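Order on the Bench: How Bristbridge Teaches the Humble Rack

At the Bristbridge teaching laboratory in Kevanham, new trainees spend their first morning with a test tube rack. Ulla Laaksonen, who leads the introductory course, regards the habit of orderly placement as the foundation of all later work. Each trainee receives a plastic rack and 4 capped tubes of coloured liquid, and is asked to keep caps of one colour together. 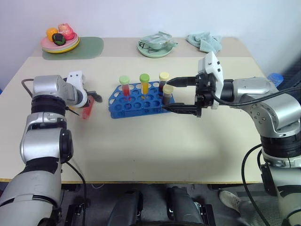
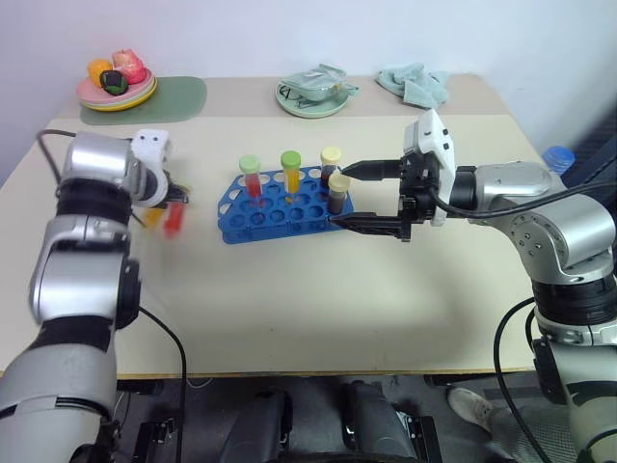

The course was first offered one August to a class of 40. Its handbook, written with Masaru Kikuchi of Prendham, asks that tubes be lifted straight up and returned upright, with the label facing the reader. Racks are to be rinsed at the close of each session and left to drain overnight. The laboratory now keeps 1220 tubes in its teaching store, arranged by cap colour on open shelves. Applications for the autumn course are received at the Kevanham office.

Comments (2)

wendy_m: We used wire racks at school and they rusted terribly. Plastic is much kinder.

Old Prendham: Is the handbook sold to the public?

Related items
The Wendt Collection of Laboratory Glass
Choosing Shelves for a Small Store Room
A Morning at Prendham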